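Storcombe Parish Registers: Speaker Notes
Session 2, paper handling and indexing. Start 10:30. Slides advance on the headings.

Slide 1. Scope

The talk covers the loose papers, not the bound volumes. The bound volumes were filmed years ago and the film is good enough for most readers. The loose papers were never filmed. They start in 1848 and run with gaps to the closure of the Potstead chapel.

State the size of the job early: 3000 sheets in the main series, 1000 in the Pirnley deposit. The Pirnley sheets are smaller and mostly single-sided.

Slide 2. Condition on arrival

Three kinds of damage, in order of frequency. Folding, usually in quarters, with loss at the center. Rust from pins and early paper clips. Old repairs in pressure tape – the adhesive has moved into the paper and the carrier film has dropped off.

Mention that iron gall ink is present throughout and that wet treatment was ruled out at the start. Someone always asks about washing. Point to the handout.

Slide 3. Sorting

Sheets were sorted by size before date. This goes against the usual advice. Mixed sizes in one stack put pressure lines into the larger sheets, and the dates were not reliable until the sheets had been read anyway.

One tray per size group. A tray goes back to the shelf before the next one comes down. Each sheet gets a penciled number on the back, lower left, 2B pencil, before it leaves the tray.
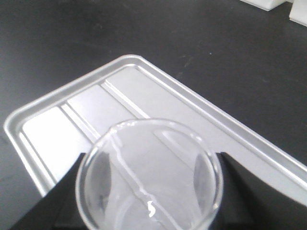 Aluminum tray with a raised rim, on a black bench.

Slide 4. Humidity and flattening

Chamber humidification only, no direct spray. Quarter-folded sheets took longer than expected along the second fold. Flattening between blotters under light weight, changed once on the first day. Sheets with tape residue were kept out of the chamber.

Pause here for questions on blotter weight. Keep it under two minutes.

Slide 5. Numbering and the index

The Mulcahy scheme was used with one change. As published, it gives one number per document. Here it is one number per sheet, with a link field for documents that run over several sheets. Reason: a third of the bundles had been retied in the wrong order, and a number assigned per document would have fixed the error in place.

Index fields: sheet number, size group, date as written, date as read, place, surname, type, link. "Date as written" is never corrected. Corrections go in "date as read" with initials. 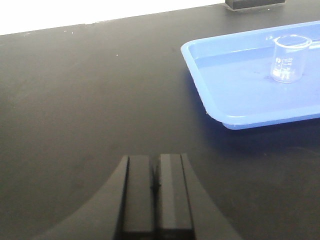

Shallow blue plastic tray on a matte black tabletop.

Slide 6. Error rate

A check batch of 100 sheets was read twice by separate readers. Surnames agreed well. Place names did not, and most of the disagreement came from Potstead, which the clerks spelled five ways. A lookup list was added in February and the batch was read again.

Do not quote the early figures if asked. They were taken before the list existed and are not comparable.

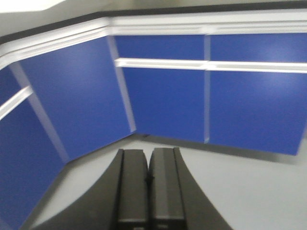
Slide 7. Storage

Four-flap folders inside drop-front boxes. Boxes filled to two-thirds, with a spacer board behind the last folder. Full boxes bow at the front and the lower sheets slump. Labels in pencil on the folder, printed on the box.

Slide 8. Open items

Pirnley deposit: link field still blank for the second half. Duplicate baptism slips: keep both copies until the hands have been compared. Index export: the date columns lose leading zeros when opened in a spreadsheet – import them as text.

Leave this slide up during questions. Handouts are by the door.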